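Small Town on a Big Grid: How Street Layout Changes a Walk to School

Final report, Introduction to Urban Geography
Spring project

Why we picked this

Our group started with a complaint. Two of us grew up in Ustside, where you can see the elementary school from the back porch of half the houses on the east end and still need a car to get there. The other two grew up in Erkotstead, which is older, flatter and laid out in square blocks, and they walked everywhere as kids without thinking about it. Same county, same weather, close to the same number of people. So why did one childhood happen on foot and the other in the back seat?

We thought it would be a quick question. It was a fantastic one to spend a term on, and we still don't have all of it figured out.

What we wanted to find out

Our main question was how much farther a person has to walk than a crow has to fly. Geographers call this the detour ratio. You take the walking distance between two points and divide it by the straight-line distance. A ratio of 1 means you walked straight there. On a perfect square grid the worst you can do, going corner to corner, is a little over 1.4. In a neighborhood full of loops and dead ends it can climb much higher than that.

We also wanted to know if people in the two towns felt the difference, or if they only noticed it once somebody asked.

Background

Erkotstead was platted when the railroad came through. The company surveyor drew the same block over and over until he reached the creek, and later additions just copied him. There are alleys behind the houses on the north side, and most of them are still open to foot traffic. The blocks are short, which turned out to matter more than we expected.

Ustside was mostly farmland until after the war. The oldest part near the grain elevator is a tiny grid of its own, but the rest came in as separate subdivisions, each with one or two ways in. Santoso Park is the biggest. It wraps around a pond, and every street in it curves. It is pretty, quiet and very green, and people who live there love it (we want to be fair about this!). The subdivisions mostly don't connect to each other. To get from one to the next you go out to the county road, along the shoulder, and back in.

Our textbook describes both patterns as answers to the problems of their own time. The grid was cheap to survey and easy to sell. The loops kept through traffic away from kids playing outside. We found it helpful to keep both of those in mind, because it is tempting to treat one as smart and the other as a mistake.

How we did it

We drew a circle around the elementary school in each town and chose 70 home addresses inside the circles, split evenly between the two. We picked them by dropping random points on a map and taking the nearest front door. For each one we measured the straight line to the school's main entrance, then the shortest legal walking route. "Legal" took some arguing. We decided that sidewalks, streets, park paths and open alleys counted, and that cutting through a yard or hopping the drainage ditch did not, even though the ditch clearly has a trail worn into the bank on both sides.

Then we walked a sample of the routes ourselves, at three in the afternoon when school lets out. This was the best part of the project by a mile. A map won't tell you that a crosswalk has no curb cut, or that a sidewalk stops at one mailbox and picks up again four houses later.

For the survey we left short paper forms at both public libraries and got 60 back. We asked how people got to school as kids or how their kids get there now, how long it takes, and what would make them more likely to walk.
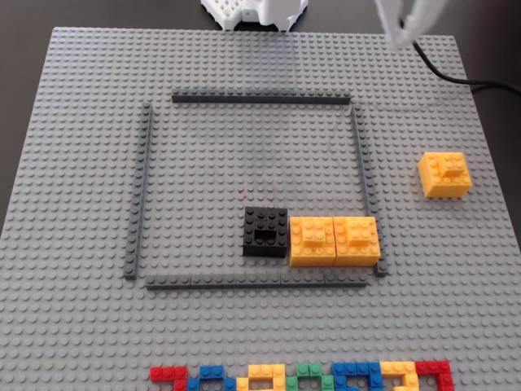

The square grid has one property that took us a while to appreciate. There is almost never only one shortest route. If your school is three blocks east and three blocks north, you can take twenty different paths and every one is the same length. Picture a gray LEGO baseplate with its rows of studs running all the way to the edges, and let every stud be a street corner. Start at any one of them and move up and over to any other, and as long as you never turn back you can zigzag however you want for the same total distance. In Erkotstead this means that when the city closed Mill Street for the sewer work in October, hardly any walking routes got longer. People shifted over one block and went on with their day. When we blocked off a single entrance to Santoso Park on our map as a test, several trips nearly doubled.

What we found: distance

The difference between the towns was bigger than we guessed. In Erkotstead almost every route came in with a detour ratio between 1.1 and 1.4, just as the math says it should. The few that went over were all south of the tracks, where there is only one crossing. In Ustside the average was close to 2, so a typical kid walks double the straight-line distance. The worst case was a house whose back fence touches the school soccer field. The walk from its front door goes around the pond, out to the county road and in through the main school drive.

Block length made a difference even inside Erkotstead. On the north side, where the alleys are, ratios were a bit lower than on the south side, where two old factory lots take up several blocks each. We hadn't planned to look at this at all. It showed up when we colored in the map, and we all crowded around the laptop to look.

What we found: people

Survey answers matched the maps in some ways and surprised us in others. People in Erkotstead were more likely to say they walked, and they gave shorter times. But when we asked what would make them walk more, both towns gave the same top answer, which was slower cars. Distance came after that. A few parents in Ustside wrote that their kids could easily handle the mileage and that the problem was the stretch on the county road.

One person in Erkotstead wrote on the back of the form that the straight streets make it easy to speed. This is a good point and our detour ratios don't capture it at all. A short route that crosses eight intersections might not feel safer than a long one that crosses two. If we did this again we would count crossings too.

An idea for Ustside

Nobody is going to tear up a subdivision and start over, and we wouldn't want them to. But you can connect a place for walkers without connecting it for cars. We tried adding short footpaths to the Ustside map and measured again. Just 2 of them did most of the work: one from the Santoso Park cul-de-sac to the soccer field, and one over the drainage ditch by the Zera Garden apartments, where the worn trail already is. With those in place the average ratio in our sample dropped to below 1.6, and most of the trips that used the county road shoulder no longer needed to.

Both paths would be shorter than a city block. The ditch one needs a small footbridge. The soccer field one needs a gate and an agreement about who locks it, which may be the harder part.

Problems with our data

Our survey was left at libraries, so it reached people who go to libraries. Families who never stop in are missing, and so are the ones who don't read English, which we should have thought of. We measured routes to the main entrance only, and the Erkotstead school has a side door that many kids use. The random points also landed more often on large lots than small ones, so the apartments in Ustside are probably underrepresented.

We also only walked in dry weather. Several people told us the alleys in Erkotstead turn to soup in March, and a path you can't use for a month is not quite the same as a path.

What we'd like to do next

We would love to measure the middle schools, where the distances are longer and kids start biking. Bikes change things, especially on the county road. We are also curious about the old grid by the Ustside grain elevator. It has short blocks and good sidewalks, but very few children live there now, so it hardly showed up in our sample. A group next year could pick up our spreadsheet and start there. The route measurements are on the first tab, the survey answers are on the second, and the notes from our walks – mostly about missing curb cuts and one very friendly dog – are on the third.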